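Forty Drawers and No Scissors

21 December 2023

I spent most of November looking for a pair of scissors. I own several pairs of scissors. I know this because every time I can't find them I buy another one, and the receipts are all in a drawer, although I couldn't tell you which.

The trouble started when we moved into the house on Nyberg Street, which had a kitchen with a lot of drawers. The agent made a point of them. She pulled them out one after another like a magician's assistant and I stood there nodding, thinking that a person with this many drawers would finally be organized. I had been a two-drawer person up to then. One was for forks and the other was for everything else that has ever happened to me.

What I've learned since is that stuff spreads out to fill the drawers you have, and then it forgets where it went. In the old apartment, if I wanted the tape measure, I opened the bad drawer and dug. It took a while and I sometimes got stabbed by a corn holder, but the tape measure was in there. Now the tape measure could be anywhere. It has options.

So in the first week of November I decided to do a proper clear-out. I made coffee, put a sheet on the living room floor, and emptied every drawer in the house onto it. If you're thinking of doing this yourself, please know that the emptying part takes 20 minutes and feels wonderful. I walked around with the empty drawers feeling like a monk. Then I looked at the sheet.

A partial inventory, for anyone who likes that kind of thing:

Keys, many, to doors I no longer live behind.
The warranty card for a Fida toaster we gave away two apartments ago.
Takeout soy sauce, some of it from a restaurant that is now a dentist.
One birthday candle in the shape of a 7. No memory of a seventh birthday.
Batteries, status unknown. (I put them all back. Everyone puts them all back.)
A bag of little hex wrenches, which breed.
Instructions for assembling a bookcase, in nine languages, with the English page missing.
85 dollars in gift cards, of which the ones to stores that still exist came to considerably less.

No scissors.

I sorted it into piles. I had read that you should have a keep pile, a donate pile and a trash pile. By the second hour I had added a pile for things that belong to my sister, one for things that go in the garage, one for things that might be part of the dishwasher, and one that was just a rubber band ball and a feeling of shame. The cat lay down on donate and that was donate finished for the day.

The sheet stayed on the floor for nine days. We walked around it. Company came over and we walked them around it too, with a hand at the elbow, as though it were a hole in the road.

On the tenth day I did what any sensible adult does with too much stuff and went out and bought something to put it in. Candance, the big home store out past the highway, had a sale on drawer dividers. They come in bamboo and in clear plastic, and there's an expanding kind with a spring in it that is meant to grip the sides of the drawer. I got the spring ones. They do grip. They grip the way a toddler grips a table leg, and about a third of the time they let go in the night and you hear it from upstairs.

I also looked at furniture, which I shouldn't be allowed to do alone. There was a whole wall of small chests of drawers. There was one in the Grullo range that I stood in front of for a long time, opening and closing the top drawer. Very smooth. I had come in because I had too many drawers, and I was seriously considering more of them. A young man in a vest asked if I needed any help and I think we both knew the answer to that.

I didn't buy it. I want some credit for this. I went and had a hot dog in the car.

Dividers in, I started putting things back. My system was one subject per drawer, written on masking tape and stuck on the front. Batteries. Tape. String and Similar. Papers, Boring. Papers, Alarming. It looked terrific, like a very small post office. The tape started curling after a few days and the kids discovered you could move the labels, so now the dish towels live in Papers, Alarming, and to be fair to the kids I've seen those towels.

Some things I'd pass along, for what they're worth.

Label inside the drawer and leave the front alone. You see it when you need it and your visitors don't see it at all.

Rub a candle stub along the wooden runners if a drawer sticks. I used the 7.

Leave one drawer bad. I can't stress this enough. I tried to run a house with no junk drawer and by the weekend there was junk on the counter, junk on the stairs, and junk in my coat. Give it a place to go. Ours is the one next to the stove, it opens about four inches before it hits a spatula, and it is the only drawer in the house where I know for certain I can find a pen.

Don't read other people's blogs about this. There's one I followed for weeks where a woman decants her paper clips. She has a before picture that looks like my after picture. I closed the laptop and went and stood in the pantry for a bit.

As for the scissors, they were found last Sunday, three pairs together, in the box with the wrapping paper. They had obviously been there since last Christmas, when I must have put them away with the wrapping paper so that I'd know where they were. I've wrapped everything now except the bike, which can have a bow. When I'm done I plan to put the scissors somewhere more sensible, and I'm taking suggestions in the comments.

My sister says the dishwasher pile is definitely part of the dishwasher. 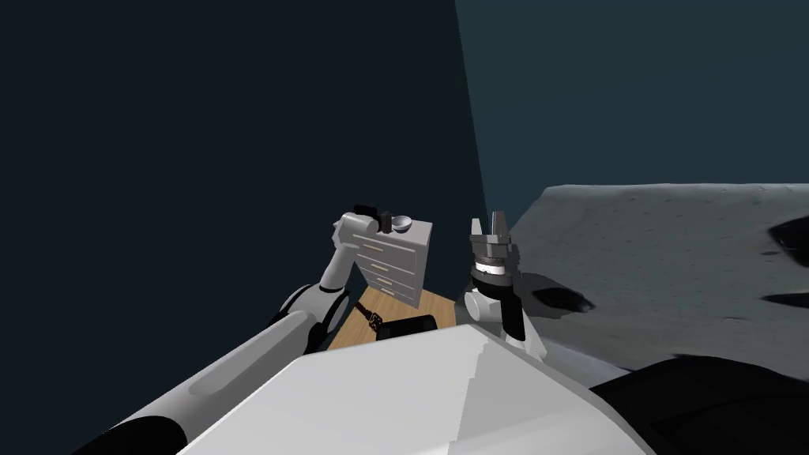 Reaching for the drawers again.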